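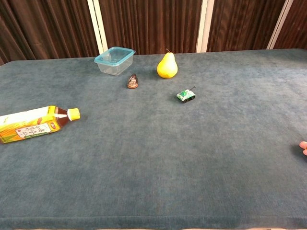 Household Textiles, Session 9: Looking after wool felt and other napped cloth
Notes by Gisela Schmieder, Clernivstead Community Learning

Welcome back, everyone, and thank you for all the lovely questions after our session on linen (I'm still reading through them, so bear with me if yours hasn't been answered yet!).

This time we're on to cloth with a nap, meaning the short raised fibres you feel when you run your palm across felt, flannel or velvet. Those fibres lean, and light catches them differently depending on which way they lean, so one piece of cloth can look like two or three colours at once. A lot of people take this for fading or a stain and start scrubbing, and I'd love to save you from that.

Brushing
Use a soft clothes brush and work in one direction, with short, light strokes. Try a corner first. If the colour evens out, you were only seeing the nap.

Washing
Wool felt shrinks with heat and rubbing. A piece 96 centimetres wide can come out of a hot wash looking rather sorry for itself, so keep to cool water and a mild soap, press the water out in a towel and dry it flat. Cotton flannel is much more forgiving.

Storing
Roll it, don't fold it, as creases in thick felt are stubborn things.

For our next meeting, please bring a scrap of any napped cloth, at least 50 millimetres square, and have a read of the Skorkley chapter on fulling. There's a spare copy on the shelf by the kettle.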